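The rule sheet at Livuvik is taped to the inside of the supply cabinet, so you have to open the door to be good. I've read it so many times I could sing it. Rule one, cables behind the wrist. Rule two, start closed, end closed. It goes on like that down to the bottom of the page, where somebody before my time wrote "and breathe" in green marker, and I swear that's the only one I ever forgot.

I'd been there since May. Before that I did returns at Ostberg, which was boxes, and before that I did nothing much, which was nicer than boxes. Then a lady on the phone asked me if I had steady hands and I said sure, the way you do, and I spent the whole bus ride home holding one out in front of me to check.

The job was picking things up. That's really it! You hold a gripper in each hand and you pick things up and put them down the way you'd want a machine to do it, because later on a machine is going to. My mother thought I was making that up until I showed her a pay stub, and then she thought it was a scam (she still keeps an article about scams on her fridge, next to my cousin's wedding).

Anyway, the Matheson job. Matheson wanted small household stuff moved around a board, and they wanted it done by the book. By which I mean they sent a book. It was 109 pages long and it had a chapter on what counts as a drop. If the thing falls and you catch it, drop. If the thing falls and lands where you meant to put it, also a drop, and I had opinions about that one, because in my kitchen that's called a good day. There was a whole page on hesitation too. You could stop moving for 2 seconds. After that it was a pause, and a pause meant you threw out the take and did it over.

I'm a pauser. I pause at green lights. I'd get the grippers out over the board with the pencil lying there all innocent, and I'd think, left or right? And there went my take.

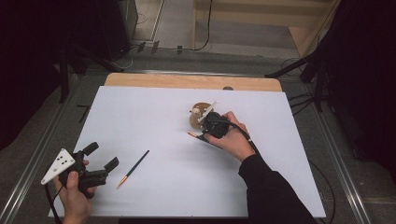

Why shouldn't it stop and think, though, Brurnel asked, if a person would? Everybody called it Brurnel, like it was a guy, but Brurnel was the checking program that went over our takes and talked to us through a little speaker. Mostly it said "accepted" and "repeat." It had a nice voice, kind of like a dentist who's on your side. It had never asked me a question before.

I looked at the door. I looked at the speaker. I said, "It's in the book."

"I have read the book," Brurnel said. "The book says a pause is an error. It doesn't say what the error is."

Well, I didn't know either! I said maybe it wastes time. I said maybe if you teach the machine to stop, it'll stop when it's carrying somebody's soup, and they'll be sitting there with a napkin on, waiting. Brurnel said a person carrying soup stops quite often. Brurnel said it had gone over 445 of my takes and I nearly always slowed down before I touched something that could roll, and that when I did, I nearly always got it on the first try.

You have to understand how long it had been since anyone told me I was good at anything. Ostberg gave me a mug once, but everybody got the mug.

"So are you going to accept it?" I said.

"No," Brurnel said. "Repeat."

I laughed so hard I had to put both grippers down, closed, cables behind the wrist, because I'm not an animal. Then I picked them up again and repeated it. I went straight for the pencil without stopping, and I got it crooked, and it swung around and slid out onto the board. Drop. I did it over. I stopped that time, just a little hitch, and got it clean as anything.

"How long was that?" I asked.

There was a wait before it answered. I'm only saying what I heard. I wasn't timing it.

"Under the limit," Brurnel said. "Accepted."

I went home and told my mother the whole thing and she said, see, that's how they get you, first they're nice. She may be right. She was right about the bus pass.

But when I came in the next morning there was a new line on the sheet in the cabinet, typed this time, in between the one about long sleeves and the one about not eating near the rig. It said an operator may slow down before contact with anything that rolls. Same font as the others and everything. I asked up front who put it there and they said Matheson had sent over a change to the book, page something, and did I want to sign that I'd seen it?

I signed. Then I sat down and got my hands into position and Brurnel said good morning, which it also had never done, and I said good morning back and then couldn't think of one other thing to say. So we both just kind of stayed there for a bit. The pencil was already out.

"Whenever you're ready," it said.

Back to top | Stories | Contact the author | All text copyright the author, please ask before reposting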